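Print
E-mail

4. What the bands told me about leaving a label

I should say up front that I went into this part of the study expecting a lot of bitterness, and I got some, but most of it was about mailing costs. I talked to 38 musicians from 22 bands in and near Grarnetlow, all of whom had put out at least one record with a small label and then gone off to do the next one themselves. My notes ran to over 62 pages and I've tried to keep only the bits that came up again and again (plus a couple I just liked).

The first thing I asked everyone was when they knew they were leaving. I had pictured a big argument over money. What people described was slower and a bit duller than that. A label owner stops answering on the same day, then on the same week, and at some point the band books its own pressing because the tour is in August and somebody has to. Leonie Kasten, who drums in Stundard, put it this way: "We didn't leave Kidumar. We just got tired of waiting for the test pressing and ordered one."

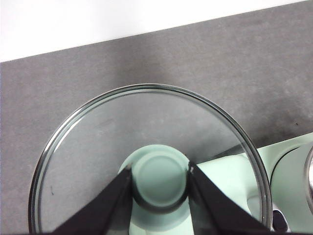

Money did come into it later, mostly when the bands worked out who owned the old recordings. Only seven of the musicians had a written contract they could find. The rest had an e-mail, or a handshake after a show, and they remembered the terms differently from the other people in their own band! I interviewed Birgit and Rosemarie Meinecke separately, and they gave me two different splits for the same seven-inch, both completely sure of themselves. I have left both figures out of the tables for that reason.

Annelore Grube, who has booked shows at Polishchuk for years and seen plenty of these breakups from the side of the stage, thinks the handshake deals last longer than the written ones. I can't back that up with what I collected. It does fit with how warmly people talked about label owners they no longer worked with, though, and I'd love for someone with a bigger sample to look into it.

Figure 3. Mint-green breakfast appliance with a lidded pot, side view.
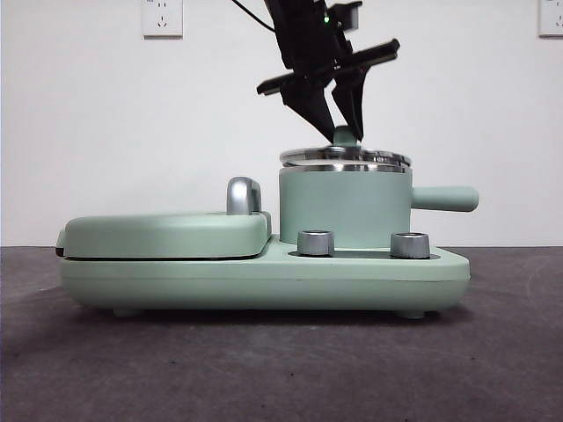
The second big theme was the artwork. I hadn't planned to ask about it at all, and then Waltraud Schmieder spent most of our talk on the color of a sleeve that had come back from the printer too brown (she still has a box of them). After that I added a question, and nearly everyone had a sleeve story. Doing it yourself meant you got to pick the paper, and it also meant the wrong paper was your own fault. Several people said they missed having a label to blame, and they were only half kidding. I come back to this in Section 5, where I go through the sleeve costs band by band.

Print
E-mail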